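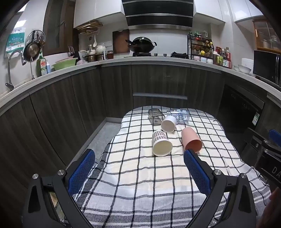 Cups on the table: reuse and washing up in a shared kitchen
Project report, second draft
Mohcine Filali
Design and Everyday Materials, Plisow College

1. What the project is

Started in April. The question was simple enough — why do people in a shared kitchen keep reaching for a new cup when there's one right in front of them? I live in Coetzee House, the kitchen gets used by the whole floor, and the cups are a mess. Paper ones, plastic ones, old tumblers, things with lids that lost the lids ages ago. So that was my site.

Supervisor wanted a narrower topic. Narrowed it to drinking vessels only, no mugs with handles, no plates. Good call, I would have drowned.

2. Background

Short version, the long one is in the appendix. The house opened in 2004 and the kitchen was fitted for people cooking alone, not for groups. One drying rack. Cups end up on the table becuase the rack is full of pots by 6 pm.

The house shop order book (Flokura supplies) shows 927 paper cups bought over the last teaching year. The year before it was 682. Same number of residents both years, so it's not just more people. I had guessed nearly 2000 before I saw the book, so my guess was well off.

3. Method

Three parts to it.

Table notes. Went in morning and evening, wrote down what kind of cup was out and how it was left. Upright, upside down or on its side. I didn't move anything until the note was done.

Talking to people. Informal, at the table, mostly while they waited for the kettle. Wrote it up straight after, so wording is close but not exact.

Sorting exercise. Put a mixed group of cups on the checked cloth and asked people to sort them into keep, wash and bin. Paper, coloured, clear and smoky ones all in together. No other instructions. Cups on their sides at the start so they didn't already look put away.

4. What I found

Paper cups go in the bin pile even when they're clean. Everyone did this. One person looked inside, said it was fine, binned it anyway.

Coloured tumblers get kept. People treat a coloured one as belonging to somebody, even if they've no idea who. "That's someone's." Heard that a lot.

Clear plastic with printing on it is the argument. Looks like takeaway, feels like a proper cup. Half the talk in the sorting was about this type and people changed their minds after picking it up. Weight seems to matter more than looks, I'd want to test that properly.

Smoky or tinted ones — people said they couldn't tell if they were clean. Went to wash nearly every time.

Cups left on their side in the table notes were hardly ever picked up by the next person. Upside down ones were. On its side reads as "finished with", I think, though nobody put it that way to me.

5. Problems

The cloth. Checks make it hard to see crumbs and rings, so my notes on spills are useless. Left them out.

Also I live there. People knew what I was doing by the second week and started tidying up when I came in. The evening notes are probably better than the morning ones for this reason, more people around and less attention on me.

Lost one page of notes. Not a big loss but it should be said.

6. Next

A second rack, just for cups, all stored upside down. Plustgate Hardware has one that would fit beside the sink. Run the table notes again with it in place and compare with the order book at the end of term.

Still to do: fix the appendix numbering, retype the interview notes, get the consent forms scaned.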